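拆旧主机，顺便把那块1TB的硬盘弄出来

家里角落里那台旧塔式机放了快两年，从搬家以后就没接过电。5月份收拾书房的时候我本来想直接送去回收，后来想起来里面还有一块硬盘，装着前几年的照片和一些报税用的扫描件，就先留下了。拖到前几天才动手。写一篇记一下，免得下次再拆的时候又从头查一遍。

先说这台机器的来历。是以前公司淘汰下来的，当时部门换新电脑，旧的按1,588块钱一台卖给员工，我和Arif Mangundap各买了一台。他那台后来主板坏了，拆掉卖了零件。我这台一直用到搬家前，中间加过一次内存，换过一次风扇，别的没动。机箱是品牌机那种，侧板一掰就开，里面的固定件大多是蓝色塑料，蓝色的地方就是可以用手拆的，不用工具。这个习惯我觉得挺好，后来自己攒的机器反而没有这么方便。

开机试了一次，风扇转，屏幕没信号。换了一根线，还是没信号。我没有再往下查，因为本来就不打算接着用，能把硬盘拿出来就行。

准备的东西不多：

十字螺丝刀一把，中号
一个装螺丝的小盒子，我用的是Chiriac的旧茶叶罐
防静电手环，没有的话先摸一下暖气片或者水龙头
软毛刷
一个USB转SATA的硬盘座，带独立电源
标签纸和笔

硬盘座要多说一句。3.5寸的机械硬盘需要12伏供电，那种只有一根USB线的转接线带不动，只能接2.5寸的。我以前就买错过一次，插上去硬盘咔哒咔哒响，还以为是盘坏了。这次用的是Davden的座子，带一个小电源，插上就认。

步骤按我做的顺序写。

第一步，断电。拔掉电源线以后按住开机键几秒钟，让里面剩的电放掉。显示器线、网线、键盘鼠标都拔干净，不然放倒的时候会扯到后面的接口。

第二步，把机箱放倒，开口朝上。我建议放倒了再拆，立着拆的话要一只手扶着机箱，另一只手伸进去够线，很别扭，螺丝掉进去也不好找。桌面上如果怕刮，垫一块旧毛巾。我地上铺的是Tarketmont的地板，之前在地上拆过一次，机箱脚划了一道，所以现在都在桌上弄。

第三步，清灰。侧板打开以后先别急着拔东西，用刷子把看得见的灰扫一遍，尤其是电源的进风口和散热器的缝里。风扇要用手指按住再刷，别让它空转。灰很多的话拿到阳台上去，不然屋里要再打扫一次。

第四步，拔硬盘上的线。一共两根，宽的是电源线，窄的是SATA数据线。数据线的插头有的带金属卡扣，要按住卡扣再拔，硬拽会把硬盘那头的塑料舌片掰断。电源线没有卡扣，但是放久了会很紧，捏着插头两边左右轻轻晃，不要拉线。我在数据线上贴了标签，写清楚原来插在主板的哪个口上，虽然这次用不着插回去。

第五步，取硬盘。品牌机的硬盘一般装在塑料托架里，捏住两头往外抽就行。如果抽不动，看看是不是有线压在前面，或者机箱背面还有一颗螺丝。取的时候拿硬盘的两侧，底下那块电路板不要用手去按。

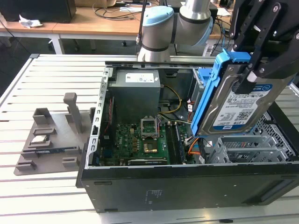
第六步，把托架取下来。

托架靠侧面的几个小金属销卡在硬盘的螺丝孔里，把塑料往外掰一点就松了。掰的时候慢一点，塑料老化以后会脆。硬盘座的槽比较窄，带着托架放不进去，所以这一步省不掉。取下来的托架我留着了，以后要是装回去还用得上，单买的话也不好找同一个型号。

第七步，接硬盘座，读盘。先插盘，再插电源，最后接USB。硬盘转起来要几秒钟，等声音平稳了再去看电脑上有没有盘符。我这块接上去以后系统认了，但是弹出来一个“需要格式化”的提示。看到这个提示千万不要点确定。后来发现是其中一个恢复分区没有盘符格式，系统不认，关掉提示以后主分区可以正常打开。

第八步，拷文件。我没有整盘复制，只挑了照片、文档和邮件三个文件夹。照片那个文件夹显示是1,615个文件，拷过去以后看了一下属性，数字对得上。中间有一个视频卡了很久，我以为死掉了，没有动它，过了一会儿自己过去了。老硬盘读得慢是正常的，最好一次只拷一个文件夹，不要几个窗口同时开着拷。

有些文件夹会提示没有权限，是因为原来的Windows用户名和现在的不一样。点“继续”让它改权限就可以，文件多的话要等一阵。如果当初用了加密，那就要有当时的密钥才行，这个我帮不上忙，我自己没开过。

拷完以后我又把照片备份了一份到移动硬盘上，放在抽屉里。以前吃过亏，只存一份等于没存。

剩下的零件怎么处理，也说一下。

内存拔下来了，两边的卡扣往外一压，自己就弹起来。装进防静电袋，打算给Lurdes Rebelo，她那边有一台差不多年代的机器，正好缺。给之前要先对一下型号，同样是一代的内存，频率不一样也可能点不亮。没有防静电袋的话，可以用以前买配件留下来的袋子，不要用普通的塑料袋，也不要用泡沫。

处理器已经不值什么钱了。要提醒的是，如果把处理器拿走了，插座上最好盖个保护盖，那种针脚在主板上的插座特别怕碰，弯一根就很难修。我没有盖子，在网上问了一圈，Kosmas Psarras说他有几个多的，寄给我一个，邮费他出的，在这里谢谢他。

电源我没有拆开，也劝大家不要拆。里面的电容断电以后还会存电，修电源不是这种水平的人该干的事。整个卸下来倒是不难，背面4颗螺丝，再把主板上的大插头和处理器旁边的小插头拔掉。大插头有一个卡扣，要用拇指压住，很多人拔不下来就是没压到位。我想留着做测试电源用，所以连线一起捆好收起来了。

主板和机箱送去了回收站。我们这边的回收站收旧电脑，按重量算，没几个钱，主要是不占地方了。去之前打个电话问一下，有的点不收拆过的。

硬盘本身我暂时不打算扔。用检测软件看了一下，重映射扇区的数值还没有超标，但是通电时间已经不短，当主力用不放心，放一些丢了也无所谓的东西可以。等确定备份都没问题，再整盘擦一遍。如果要卖二手或者送人，记得一定要擦，只删文件不够，快速格式化也不够，用恢复软件可以找回来大半。擦一遍1TB的盘要几个小时，晚上挂着睡觉就行，把电脑的自动休眠关掉。

整个过程拆的部分很快，时间都花在拷文件上。照片里翻出来不少以前的东西，有几张是在Moushumi Seneviratne家吃饭的时候拍的，已经发给她了。报税的扫描件也都在，这是我最担心的。

更新，7/2/22：有人留言问硬盘座是不是必须要买。不是必须的，如果家里有台式机，直接把硬盘接到空着的SATA口上也能读，速度还快一点。注意开机的时候进BIOS看一眼启动顺序，别从旧盘启动了，旧系统在新主板上跑起来可能会乱装驱动，或者直接蓝屏。笔记本就没有办法，只能用座子或者带电源的转接线。

还有人问Avano的那种双盘位座子能不能不接电脑直接对拷。可以，但是目标盘的容量不能比源盘小，而且两个槽位千万别插反，插反了源盘就被覆盖了。对拷之前给两块盘都贴上标签，写“旧”和“新”，插的时候再看一遍。

下次要拆的是阳台上那台打印机，里面好像还夹着纸。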